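Practical Skills, Unit 2: Glassware and how to put it back
Notes for the June intake. Morven Sutherland, with additions by Struan Dalgleish

2.1 Why we spend a whole session on test tubes

The department gets through 300 test tubes a year. Very few of them are broken by chemistry. Most roll off a bench while their owner is looking for a pen, and the rest are found in the sink by somebody's hand. Last year's group will tell you this session is dull. Last year's group also bought us a new dustpan.

2.2 The rack

Know which rack you have before you start filling it. Ours are the white plastic lattice sort, with square openings. A tube should go down through the lattice and stand upright without help. If it leans, take it out and try again. Pushing harder is how Fiona Cowie came to give her short talk on plasters, which is now section 2.6.

Fill the back row first, from the left. If you fill the front row first you will be reaching over open glass for the rest of the afternoon, usually in a sleeve.
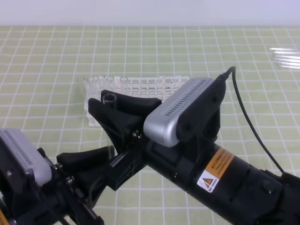 Fig. 2.1 Back row, left-hand side filled; loose tubes to the right.

Note the tubes lying on the cloth in Fig. 2.1. Tubes waiting to be racked go on the cloth, side by side and pointing the same way. A bare bench is flat only in the opinion of the people who sold it to us.

2.3 Handling

One tube at a time. Everyone believes they can manage four.
Lift it clear of its neighbours before you move it sideways.
Bring it in from above, mouth up, and let go only when it is standing in the rack.
Chipped rims go in the glass bin by the door. Do not put them back "for now".

2.4 The cloth

The green cloth has a white grid printed on it. Use the lines to set your rack square to the bench, and smooth the cloth before you put anything down. It will develop ripples anyway. Isla Crichton has tried ironing it and asks that no one else does. 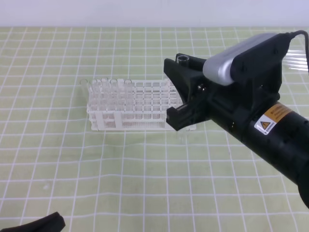 Practical Skills Handbook, Unit 2, p. 60

2.5 Leaving gaps

Students dislike a half-empty rack and tend to spread the tubes out to make it look busier. Please don't. Five tubes at the left end of the back row, with the right end clear, can be checked from across the room. Five tubes dotted about like bus passengers cannot.

For next time: read 2.6, bring your own pen, and label one empty rack with your initials. Small letters will do.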